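Inicio | Foros | Robótica | Entrar
Lectura: 2 min

Enseñar a dos brazos a pasar una bola de un vaso a otro

Murali Achari
Estoy grabando demostraciones por control remoto con dos brazos, cada uno con su vaso. Llevo 271 y el modelo sigue volcando el vaso antes de tiempo. ¿Grabo más o cambio la forma de hacerlas?

Utodport
Más datos. Yo no entrené nada con menos de 2,000.

Penditz
Antes de grabar más, mira las que tienes. Con dos brazos el fallo suele estar en quien maneja los mandos: unas veces inclina primero el izquierdo, otras mueve los dos a la vez, y el modelo aprende una mezcla. Decide un orden y respétalo siempre. Acerca los bordes, para un momento y luego inclina despacio. Borra las tomas con correcciones bruscas - yo tiré casi 3 de cada 7 y mejoró. Cambia un poco la posición inicial entre tomas, pero deja fijas la mesa y las cámaras.

Comentarios

Bangera: Lo de la pausa me sirvió también con piezas de encaje.

Murali Achari: Gracias. He revisado las mías y el orden cambia a mitad de la serie. Repito desde ahí con los mismos vasos rojos y el objeto verde redondo.

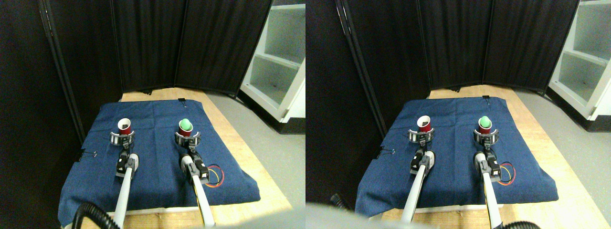 Wullell: Revisa también el retardo de los mandos - si un brazo responde más tarde que el otro, la inclinación nunca te va a salir igual.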